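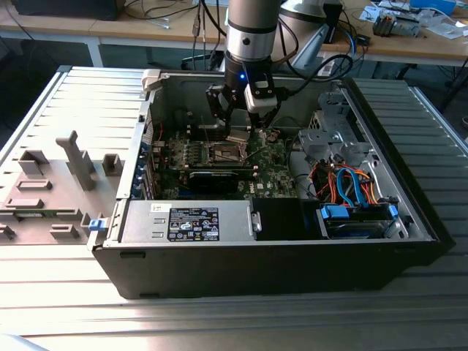
**2021-01-29.** Zerkora has issued revision 2 of its work procedure for robotic disassembly of desktop computers. The document replaces the November draft and applies to all cells in which an arm enters an open case. It runs to 62 clauses, most of them on approach paths, grip force and operator access.

The main change concerns the processor socket. The gripper may not close within the retention frame until the socket lever has been confirmed released. 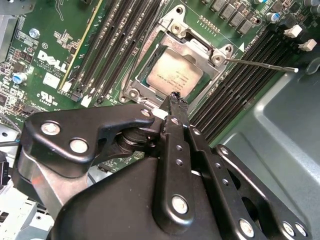
Contact with the memory slots or their latches is logged as a fault, even when no damage is found. After 3 faults in a shift, the cell is stopped and the fingertips are checked against the Drundisent gauge.

Power isolation rules are also tighter. The supply cord must be removed and tagged before the case is placed in the cell. 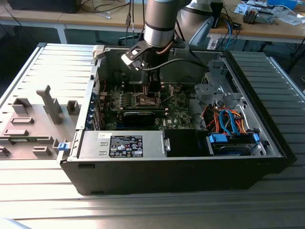

Does the revision apply to cells that only run tests? It applies to any cell where the arm is powered and a case is open, whatever the purpose of the run.

Cable routing is covered in a separate annex, edited by Shiuli Ekanayake of Trarkari. Loose cables inside the case are to be recorded before the first move, and the planned path must clear them. A tower lying on its side with the orange and red power cables and blue SATA data cables still at the drive bay, as in the setup shown, falls under this annex. Drives stay in their bays until the annex checks are signed.

Comments on the revision go to the Siddiqui office.

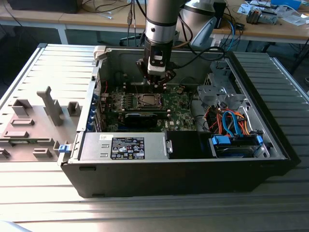
Training records must be updated before an operator works under the new revision. The record lists each component type separately, so approval for one does not carry over to another. An exposed processor in its socket with no cooler attached, the state of the board here, is listed apart from a processor with its cooler in place. Existing approvals for graphics cards and power supplies remain valid.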